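Chapter 9
Light, Air and the Older House

Most of the houses in which people now live were built before their occupants were born. Any account of domestic buildings must therefore deal with upkeep as well as design. This chapter considers how daylight and fresh air enter a house, and how both are affected by age, repair and later alteration.

The chapter is divided into 3 parts. The first reviews the sources of daylight in a room and the effect of wall color on its spread. The second deals with the movement of air, including drafts. The third follows a survey of 1,235 dwellings in the town of Gromby, carried out by the Kollár Institute during a single December.

Windows receive particular attention. An opening in an outside wall must admit light, keep out rain, and in many rooms preserve privacy from the street. These duties often conflict. Clear glass gives a view in both directions; frosted glass gives up the view but still passes much of the daylight that reaches it. 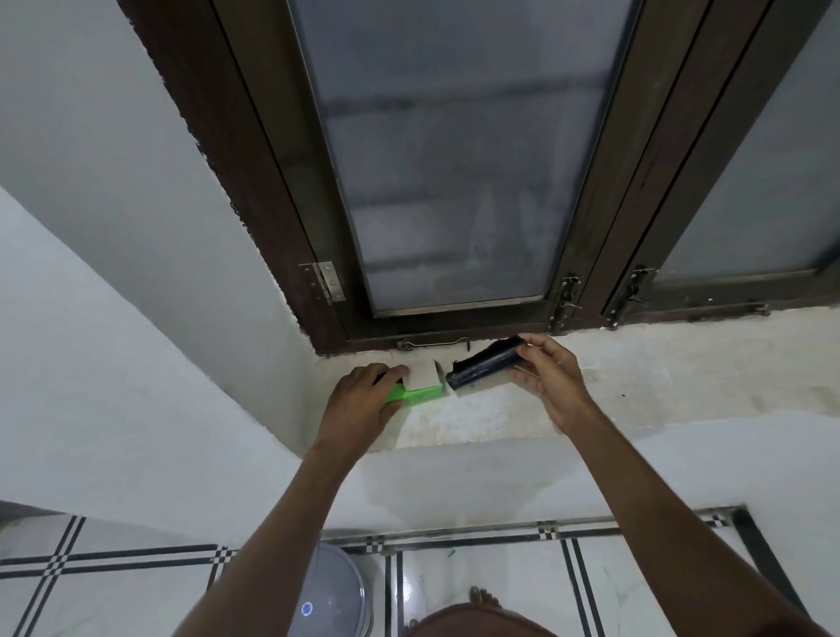
Wooden frames add a further concern. Wood swells and shrinks with the seasons, and paint that cannot follow this movement will crack. Once the coating is broken, water may enter the grain. Students should note that the Gromby surveyors recorded the state of the paint separately from the state of the wood beneath, a practice followed throughout this chapter.

Key terms introduced in the first part are daylight factor, reveal, sill and trickle vent. Readers who have not completed the exercises on heat loss in Chapter 3 are advised to do so before continuing.

Reader comments

pondix
The daylight factor section is clear, but the survey tables are hard to read on a phone.

Bruvora Reading Room
Is the third part the same text as in the print edition? Our copy has a shorter version.

pondix
Mine has the long one. Printing dated 19/10/2020.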